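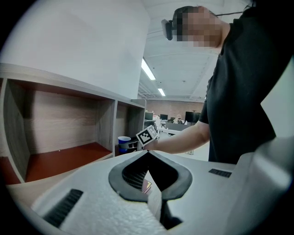

Is the Grornura brow gel worth buying if your brows are already fairly thick?
It depends what you want from it. For holding thick brows in place all day it is good value, but for filling gaps or adding colour you would be better off with a pencil.

Grornura Clear Hold Brow Gel review
Posted Oct 12, 2024 by Inger Juhl

I bought this in September after my usual gel was discontinued. It cost £11 from the chemist in Forkcombe and I have worn it most days since. I paid for it myself.

The tube

It is a small clear tube with a screw cap and a brush on a short stem. The brush is tapered, with stiff bristles on one side and shorter, softer ones on the other. I use the stiff side to lift the hairs and the soft side to flatten the tail. The stopper in the neck takes off most of the extra gel, though I still wipe the tip on a tissue or I get a blob at the front of the brow.

The cap is my main complaint. It needs a proper twist to close and there is no click, so it is easy to leave it slightly open. I did this once overnight and the gel round the neck had gone stringy by morning. The rest was fine.

How it wears

The gel goes on wet and gives you a minute or so to move things about before it sets. Once dry it feels firm when you touch it but not crunchy. I put it on at seven and my brows are usually still where I left them when I get home. Rain didn't bother it. Swimming did, and I had white bits along the top edge when I got out of the pool.

It flakes if you use two thick coats. One coat, then a little more on the front hairs, works better for me. Put it on after your foundation has dried, as it goes cloudy over damp cream products.

It has a faint smell of cucumber that goes once it dries. My skin is dry and a bit reactive and I had no redness or itching, but do a patch test if yours is easily upset.

Taking it off

Micellar water on a cotton pad, held there for a few seconds. An oil cleanser is quicker. Plain water leaves a film.

Compared with Stamitz

The Stamitz gel is £17 and comes in three tints. It looks softer and more natural, but on me it starts to drop by mid-afternoon. If you have fine brows I think you would prefer it. Mine are coarse and grow downwards, so I need the stronger hold.

Good: strong hold, fair price, useful brush
Less good: poor cap, flakes if layered, clear only

I have bought a second tube.

2 comments

Karim Fakhoury
Does it work on a beard? Mine sticks out at the sides.

Inger Juhl
I haven't tried it on one. I think you would get through a tube very quickly.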